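Weather watchers wanted for our river flood study

June 11, 2018

23 shares
4 comments

Hello! I'm Hui-mei Tu and I run the flood memory project at Silano, a small outfit that looks into how people hear about bad weather and what they do next. I'm after people who live near water and don't mind talking to me about it.

We had a horrible wet spell back in May, as anyone on the low side of town will remember. The warnings went out by text, on local radio and on the noticeboard by the bridge, and afterwards I kept hearing completely different stories about them. My neighbour got her text after the lane was already under water. A chap two streets over had his in good time but thought it meant the other river (I can see why, the wording was dreadful). So I went and asked for a bit of money to look into it properly, and to my great surprise I got it.

What I'd like from you

Mostly your time and your memories. If you join in, you'll have two chats with me, one before the autumn rain sets in and one after. I can come to you, or we can do it over the phone, whichever suits. I'll ask where you were in May, what you heard and when, who you rang, whether you moved the car. Bring old texts if you've kept them, they're gold to me.

In between the chats there's an online diary. You log in when there's a warning out for your patch and click through a few short pages: did you see it, did you understand it, did you do anything. You can skip any question you don't fancy. It runs best on a proper computer, I'm afraid. The phone version is being built by Gemell and isn't ready yet, but if you haven't got a computer I'll happily post you the paper one and a pile of stamped envelopes.

Who can take part

Anyone over 18 who lives in a street that has had a flood warning, even if the water never reached you. I'd especially love to hear from people who rent, people who work nights and people who've only just moved in, as we had hardly any of those last time. You don't need to know anything about weather. I barely did when I started! Couples and housemates can both sign up, and please do, because the answers never match.

What you get

A shopping voucher after each chat, your bus fare if you come to us, and tea. I'll also send you the write-up in plain words before it goes anywhere else, so you can tell me if I've got your bit wrong. Your name stays out of it, and so does your house number.

You can drop out whenever you like and keep any voucher you've already had.

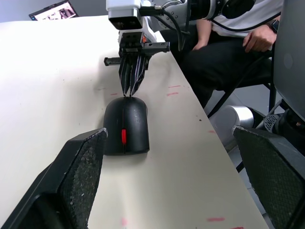
How to sign up

Fill in the form on the Silano website, or ring the office and ask for Hui-mei. If you get the machine, leave your number and the name of your street and I'll ring back, usually in the evening once I've got the kids fed. Places go to whoever fits the gaps in the map, so please don't be put out if I have to say no this time. I'm hoping to run it again.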